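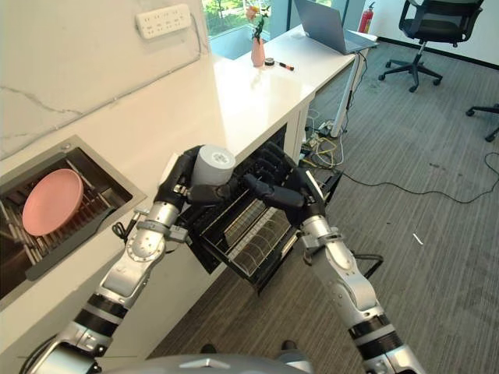 Golf gear at home: which cleaning tips hold up

Every winter the same advice comes round about looking after your clubs, and every winter a fair amount of it is nonsense. I have played off a middling handicap for years and have tried most of these in my own garage. Some of it works. A lot of it sells sprays.

Putting irons in the dishwasher

Don't. People swear by it, and yes, the heads may come out shiny. But the heat can soften the glue that holds the head to the shaft, and the detergent is harsh on grips and on any painted numbers. A bucket does the job in ten minutes. Warm water, a squirt of dish soap, an old toothbrush for the grooves. Keep the water below the point where the head meets the shaft and dry everything with a towel before it goes back in the bag.

Woods and drivers shouldn't be soaked at all. Wipe them with a damp cloth.

Steel wool on rust

Fine for a light bloom of rust on an old raw wedge. Terrible on chrome. Kavinda Mondal at my club told me his set came up "like new" after a good scrub, and I have seen that set. It is covered in tiny scratches. If you must, try a soft cloth and white vinegar first, leave it five minutes, rinse, dry.

Sandpaper for slick grips

This one I expected to hate. A light rub with 600 grit, then soapy water, does bring back some tack on a rubber grip. It won't save one that has gone hard and cracked, and you shouldn't do it to cord or leather. I got another couple of months out of mine before I gave in and bought new ones.

Groove sharpeners

I bought a Dellivow sharpener for 38 dollars. My wedge shots spun the same as before, as far as I could tell, and the edges of the grooves looked worse. You can also cut a groove past what the rules allow without knowing it, so keep the thing away from any club you use in competition.

Shoes

Newspaper stuffed inside wet shoes works, and it is free. Change it after an hour or so, then again before bed. Don't put them on the radiator. Zawadi Kaijage uses a heated shoe dryer and likes it – I borrowed it for a week in December and went back to newspaper.

Knock the dry mud out from around the spikes before you twist them off. Grit in the thread is what makes them jam.

Golf balls in the freezer

The old claim is that cold storage keeps them fresh. I can't see why it would. A cold ball doesn't fly as far, so all you've done is lose a few yards and some space next to the peas. A box in a closet will do. The trunk of the car in July will not.

Towels

Skip the fabric softener. It leaves a coating and the towel stops soaking anything up. Wash it on its own the first time, unless you want green socks.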